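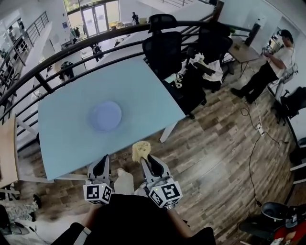 3 min read

Abandoned Baskets at a Small Online Homeware Shop
Project report, Digital Business module
Anong Khamphan

1. Background

Cluvham is an online shop selling tableware, cushions and small gifts. It has no high street branch. Orders are packed in one unit and sent out through a courier called Huet. The shop runs on Zallico, a hosted platform that handles the catalogue, the basket and the payment page.

The owner agreed to share order data for September on the condition that no customer details left the shop. I was given an export with names, addresses and emails removed. Each row was one basket, with the time it was opened, the last page reached and whether payment went through.

The question for the project was where in the checkout customers stop, and whether the delivery charge has anything to do with it.

2. Data

The export held 2,264 baskets. A basket counts as abandoned if no payment was made within 24 hours of the first item going in. On that definition 1,515 were abandoned, or 67 per cent.

Test baskets made by staff had already been taken out by the shop. I could not check this myself. Zallico also starts a new basket if a customer changes device, so one person may appear twice, once as abandoned and once as paid. The real figure is probably lower than 67 per cent, but the export gives no way of saying by how much.

3. Where customers stop

Most abandoned baskets never reached the checkout at all. The customer added an item and left from the basket page or from another product page. These are hard to say much about — some people use a basket as a wish list.

The more useful group is the 385 baskets that got as far as the delivery page and went no further. Delivery cost is shown for the first time on that page. It is also where the customer has to create an account, as guest checkout was switched off when the shop moved to Zallico from its old system, Pundska.

Because both things happen on the same page, the data cannot separate them. I had planned to compare baskets above and below the free delivery limit, but the basket total was missing from a large part of the export and I dropped that section.

4. Suggestions

Show the delivery charge on the product page, or at least on the basket page. Zallico has a setting for this and it needs no extra software.

Turn guest checkout back on. The owner's concern is that fewer people will join the mailing list. A tick box after payment would keep some of those sign-ups.

The two changes should be made a month apart. If they go live together, the shop will have the same problem I had in section 3.

5. Limits of the project

One month is a short period, and September is quiet for gifts. I did not speak to any customers. A short survey was drafted but was not sent, as the owner did not want to email people who had not bought anything. The draft is in Appendix B, after the table of pages and exit counts.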